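Brakesen House – portable electrics and lighting, walk-round
Date: April 7, 2024
Checked by: Laimutė Petrauskas
Previous check: September, M.-A. Aidoo

1. Plugs and leads
Pass, mostly. The kettle lead in the kitchen has been taped again. Tape is not a repair. Replace.

2. Extension blocks
Fail. One block plugged into another behind the photocopier. Marked "resolved" in September, and I would like to know how.

3. Test labels
11 items carry labels, 6 of them in date. The supplier, Drirna, says the rest were tested and the stickers fell off. All five? Ask for the record sheets.

4. Heaters
Pass. 50 cm clear on all sides when I looked. I doubt it stays that way in cold weather.

5. Lamps and shades
Shades to sit firmly, no scorching, no bulb above the marked rating. 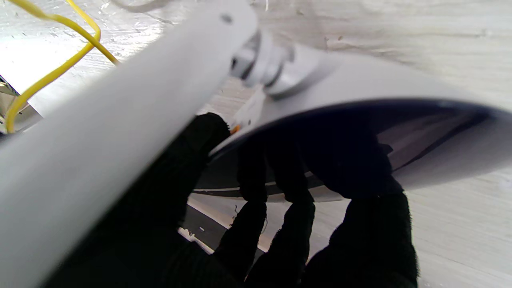 Reading room lamps pass for now. The Maglaya desk lamp wobbles at the joint and I don't accept "it has always done that" as a comment. Take out of use until tightened.

6. Emergency lights
Not tested. The key was not on its hook. The last sheet says "all fine" – no times, no initials.

Action: items 1, 2 and 3 to Mohammed-Awal Aidoo. Item 6 to be rechecked with the key.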